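Soltthorpe Home Help > Cleaning & Surfaces

Gray streaks and blotches on a pale tabletop, will they ever come out?

Posted by marblemuffin, 2023-06-29

Okay, I'm hoping one of you has dealt with this, because I've been going in circles since January. We have a big pale gray-white work table in the back room (it came with the house, so I don't know what the top is made of, sorry!). I use it for everything. Crafts, cutting fabric, folding, my daughter's science projects, you name it.

The trouble is it never looks clean. I wipe it down and it seems great, then I come back an hour later and there are faint streaks running side to side and these soft cloudy patches. There are some darker smudges toward one corner too. They don't feel like anything when I run my hand over them.

What I've tried so far: dish soap and warm water, plain vinegar and water (I know, I know, I read afterward that you shouldn't if it might be stone), a spray from the dollar store, and a tub of Roleno paste my sister-in-law swears by. The Roleno made it shiny in one spot and now I have a shiny spot on top of everything else.

I also have a clear panel that I keep on there for cutting and gluing on, and I'm wondering if I'm making it worse by sliding that around. Do I need to refinish the whole thing or is there something I'm missing? I don't want to spend a fortune. The guy at the counter shop quoted me $2000 for a new top and I laughed out loud in his store.

3 replies

galtomwood_gran

Put a tablecloth on it. Mine has had one on for years and I couldn't tell you what's under there.

benchandbroom

Please don't pay anyone $2000 yet! I had nearly the same thing going on with my sewing table and mine was mostly leftover cleaner. Every product you've used can leave a little film behind, and when you wipe back and forth in one direction you get streaks in that same direction. So my bet is that a good part of what you're looking at is soap and paste sitting on top, with maybe a real stain or two mixed in.

I'd go like this, and take your time with it:

1. Clear the whole table, panel too. Vacuum it with the soft brush first. I skipped this once and just pushed grit around with a wet rag, and I have the scratches to prove it.

2. Plain warm water and a microfiber cloth, wrung out well. No product at all. Do it twice and change the water in between. Mine came up gray and disgusting the first time, so don't be shocked.

3. Dry it right away with a second cloth, going in small circles. Letting it air dry is how I kept getting my blotches back.

4. Look at it from low down with a light off to one side. Anything that's left is either a mark in the surface or that Roleno spot. For the paste, try a drop of dish soap on a damp cloth on just that patch, rinse, dry, and stop there until you know what the top is.

5. Set the clear panel down flat and lift it when you want to move it. Check the bottom edge too, mine collected gunk there and drew a line every time I dragged it.

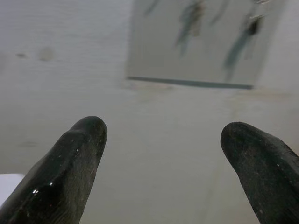 6. Leave it bare overnight and look again in the morning before you decide anything. If the darker smudges are still there, try a white eraser on one of them, very gently, somewhere it won't bother you if it goes dull.

If you can get a look at the underside of the top, that might tell you what it is. Post back with what you see under there, since stone and laminate and painted wood all want different things. And skip the vinegar until then!

tapeandtwine

Agree with benchandbroom on the plain water. I'd only add, wash the cloths without fabric softener. I went through a pack of 100 of the cheap ones before I figured out the softener was what was smearing on my glass. Benedetti Hardware had decent thick ones last time I was in, next to the mops.

Also my clear panel sits on those little stick-on felt dots now. It does wobble a bit when I cut, so you might hate it.

marblemuffin (original poster)

Thank you both!! And gran, the tablecloth is tempting. I did step 2 tonight and the water was the color of dishwater from a campground. Streaks are fainter already, I think? The smudges haven't budged. I'll crawl under there with a flashlight tomorrow and report back on what it's made of.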